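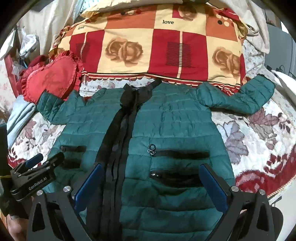
Lostance Guest House, Sterkudport
Outerwear and bedding check, end of season
Checked by: Asanka Marikar
Month: September

Use one sheet per garment. Lay the item face up on a made bed, front out, sleeves spread. Tick, cross or N/A, then comment.

Garment: quilted puffer jacket, dark teal, black trim
Store tag: 255

1. Pockets emptied before anything else – TICK
One bus ticket and a peppermint. Both binned.

2. Main zip runs full length without catching – TICK
Stiff for the last few inches. Rubbed with a candle end and tried again, better.

3. Zip pulls present and firmly fixed – TICK
The ring-shaped pull on the upper pocket is the one to watch, as it can snag on knitwear in the wardrobe. The silver one on the pocket below is fine.

4. Pocket edges and trim sound – TICK
Lower pocket sags a little at the opening. Stitching tested with a finger along the whole edge, no gaps. Leave as it is.

5. Quilting seams closed, no filling coming through – TICK
Puckering between the rows is normal for this sort of jacket and doesn't need reporting. Only report a seam if you can get a fingernail into it.

6. Collar clean inside and out – CROSS
Make-up mark on the inside. Sponge with mild soap before it goes away. Pull the collar out flat when you do this, as it bunches up and hides the worst of it.

7. Cuffs not frayed – TICK
Check both, including any cuff that has folded over on itself.

8. Care label readable – CROSS
Washed out completely. Treat as cool wash, low spin, no softener.

9. Smoke or damp smell – N/A
Do again after washing.

Bed used for checking

10. Pillowcase seams and ruffled edge intact – TICK
Patchwork case with the roses and "love" on it. Ruffle pulled gently all the way down the side, holding well. Red blocks may run, so keep it out of the white wash.

11. Bed clear of pins, scissors and loose hooks – TICK
Done before the jacket was put down. Please do it in that order.

Action
Collar to be sponged, then jacket washed on its own and dried flat, turned every few hours. Allow some 19 hours in the airing room, longer if it rains. Do not hang it from the collar while wet – the shoulders drop.

Return to Nultley store, top rail, once items 6 and 9 are signed.

Recheck: open
Signed: A. Marikar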